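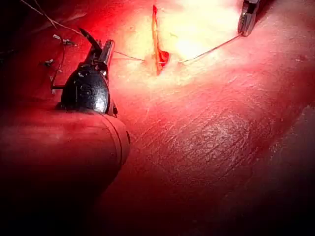

Home – Stories – Archive – Submit – Contact

Closure

The Vimberg protocol allowed 20 minutes for closing. She had used 3 on the first stitch.

The technique was standard. Enter at right angles to the edge, follow the curve of the needle, exit at the same depth on the far side. Pull until the edges meet. Do not pull after that. Her teacher at Raltau had put it in the manual as a single line, with a figure showing the wrong tension next to the correct one.

She drew the thread through and watched the slack go out of it. The lower end of the wound was wider and would need a second bite. She noted the time.

"Tension?" asked the examiner.

"Even."

"Depth?"

"Matched."

He wrote something down. In July she had failed on the knot, on attempt 19. The loop had locked early and left a gap the width of a pencil line. The report ran to 40 words – she could recite them.

She made the first throw, then the second in the opposite direction. The loop slid down and seated flat. She waited for it to shift. It stayed.

"Next stitch," said the examiner.

Recent stories
The Holzer Valve
Night Shift at Denine
Calibration

Last updated: 2 August 2023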